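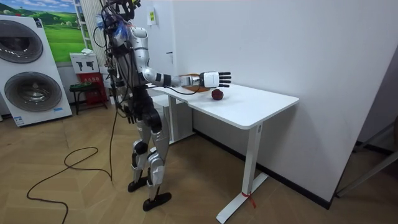 Speaker notes: Navberg open day, station 2

Opening
Welcome the group and give the date of the visit, March 3, 2021. Introduce Suqin Luo, who runs the controls. Visitors stay behind the tape -- repeat this before power is applied to the arms.

The task
One apple, one table. The hand comes in from above, palm down, fingers open. Point out the thin cable at the wrist. Do not quote grip force; the Clornach figures are from January and have not been rechecked.

Rest posture
Explain that each run begins and ends with the arms down. Pause for questions, 2 minutes at most.
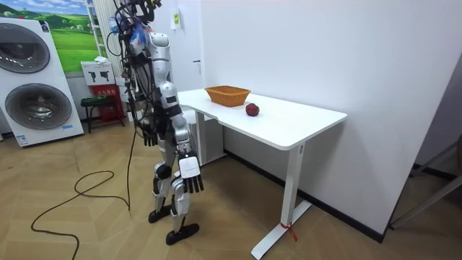

Arms lowered, both hands empty; basket and fruit on the table.

Close
Handouts are at the Prillau desk. Next group in 15 minutes.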